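Ticket 527 – left arm drops out mid-task, right arm keeps going
Cell: Edeo two-arm enclosure, padlock task
Status: open, workaround in place

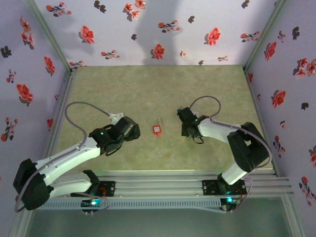 Okay, so I'm opening this properly now because I've been fixing it with a restart for most of July and it's getting silly. Short version: the left arm loses its connection partway through an episode and goes limp-ish (it sags, it doesn't crash down), and the right arm has no idea and carries on with its half of the job. If the two of them are sharing the padlock at that point, you get one arm pulling against dead weight. I don't love that.

What the log says every time:

left: bus timeout, no reply from joint 4
left: torque disabled
right: ok

The number after that is always the same too, error 136, and the Prorkel manual lists that one as "communication lost" with no further help. Thanks, manual.

First note, morning. I power cycled everything and homed both arms. Ran fine until right before lunch, then the same thing. The left arm was reaching back toward its own side with the elbow folded pretty tight. I wrote that down because the time before it was doing something similar.

Second note. Swapped the USB leads between the two controller boards, thinking it might be the port on the computer. Nope, the fault stayed with the left arm. Put them back how they were (and labeled them this time, finally).

Third note. Updated the Prernano driver package, which I'd been putting off. It broke my saved home positions, so that was an hour gone, and the left arm still dropped out in the afternoon. I have not rolled the update back – it does make the log easier to read, so I'm keeping it.

Fourth note, and this is the one I feel good about. I turned torque off, held the left arm up by hand and moved it slowly through its range with the bus monitor open. Everything answers nicely until the elbow is nearly closed and the wrist is rolled outward. Then joint 4 starts missing replies. Open the elbow a bit and it comes right back! I did it over and over and it's very repeatable. Wiggling the cable near the elbow with the arm parked also gets me a missed reply now and then, so I'm calling it a bad conductor or a tired connector in that run. The loop up by the gripper end doesn't seem to care what I do to it.

I tried the same thing on the right arm to be fair about it and got no missed replies at all.

What I've done for now:
– Limited the left elbow in the config so it can't fold all the way. The padlock task still works with the limit on, it just takes a slightly goofy path on the way back.
– Changed the watchdog so that if either arm loses its bus, both of them stop and hold. I really think this should have been the default, and I'd like it left on after the cable is sorted.
– Hands stay out of the enclosure until both arms show idle in the software. Please don't go by the lights on the grippers. The left one stayed green for me through 2 of the dropouts, so all it tells you is that the gripper has power.

Still to do: replacement cable set is on order from Fernandes, and I asked for a spare connector kit in the same box. When it shows up I want to reroute the left cable with more slack at the elbow, take the limit off and run the monitor test again before anybody starts recording.

If you see error 136 on the RIGHT arm, please add it to this ticket and don't open a new one. Save the bus log before you restart, too – the restart wipes it, and I lost the first few that way.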